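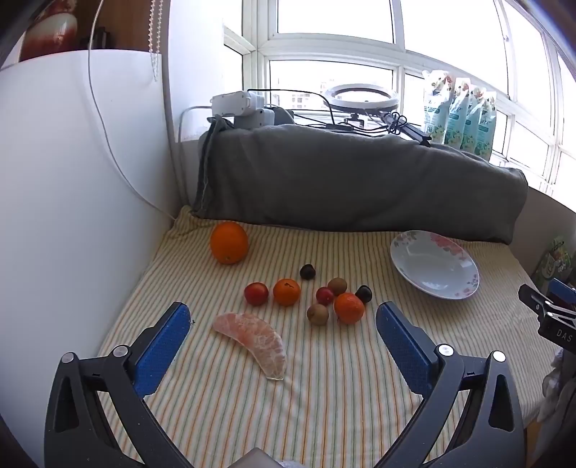 I put out a fruit plate most afternoons, and for years I did it badly. Everything got piled up in whatever order it came out of the bag, the little things rolled under the big things, and by four o'clock there was a mandarin on the floor. Then I spent a summer helping out in the kitchen at Marnel, a guesthouse up in Indiddale, and a cook there named Valter Isaksson fixed my plates for good. What follows is pretty much his method, with a few lazy shortcuts of my own.

What you need

One plate with a bit of a dip in the middle. Mine is oval and came from a junk shop, but round works fine. A flat platter is asking for trouble!
A clean cloth to lay things out on. Stripes, checks, whatever you have.
One big fruit, like a navel orange.
A handful of small fruits in different colors. Mandarins, plums, cherries, longans, kiwis if you can get the small ones.
Something peeled and ready to eat.
Something savory, if people are hungry.

Step 1: Wash and dry everything

Wash it all under cool running water, even the stuff you're going to peel. Then dry it properly. I do the cherries on a kitchen towel and leave them there while I make coffee. Wet fruit slides around and leaves a puddle in the bottom of the plate, and your mandarins will sit in it.

Step 2: Lay it out on the cloth first

I skipped this for ages and I was wrong. Spread the fruit out on the table next to the empty plate so you can see all of it at once. You'll spot the plum with the soft side right away, and you'll also notice if you've bought nothing but orange things (I do this every January). Move a few pieces around. Dark cherries look great next to a mandarin and pretty dull next to a plum, at least on my table.

If you're short on color, a cherry tomato counts. It's a fruit, it's red, and it's usually already in the kitchen.

Step 3: Peel one thing

A grapefruit is my favorite for this. Cut a slice off the top and bottom, score the peel from end to end, and pull it off with your thumbs. Pull the segments apart and, if you have the patience, slit the thin skin along the inside edge with a small knife and peel it back. The white strings are fine to eat but a little bitter, so I take off the worst ones and leave the rest. Half a grapefruit is plenty for a small plate. Do this last if your guests are running late – the cut pieces dry out at the edges.

Step 4: Big fruit goes to the back

Set the orange on the plate before anything else, toward the back and off to one side. It can hang over the rim a little as long as it isn't rocking. If it does rock, turn it until you find a flatter bit of peel, and it'll settle down.

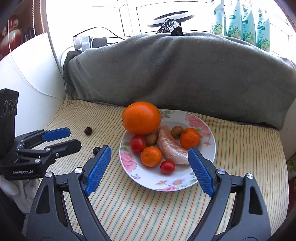

Once the orange is in, tuck the small stuff up against it. Round things want something to lean on, so the longans and tomatoes go right into the gap at the bottom and the cherries go wherever there's a hole. Don't try to make it symmetrical. Valter used to build a perfect ring and then knock one cherry out of it on purpose, which drove the rest of us crazy.

Step 5: Add the savory bit

A piece of ham or a small sausage makes it feel more like lunch. Leave it wrapped until people sit down, and keep it in the fridge until the plate is nearly done. Lay it across the fruit at an angle so it doesn't roll. If it's been sitting out for a couple of hours, toss it. The fruit will be okay much longer.

Step 6: Pick your spot

A plate on a cushion by the window is lovely if you're all curled up reading, but press down on the cushion first and make sure it's firm. With little kids around, I stick to the table. Either way, put a small bowl beside it for pits and peels, or you'll find cherry pits in the plant pots. (I have. In March, when I was repotting.)

How much to buy

For two people I get 400 grams of mixed small fruit plus the orange and the grapefruit. Cherries are the expensive part, and 200 grams goes a long way if you scatter them. Leftovers go into a covered container in the fridge, and the grapefruit should get eaten the next morning. I like mine over yogurt with a spoonful of honey.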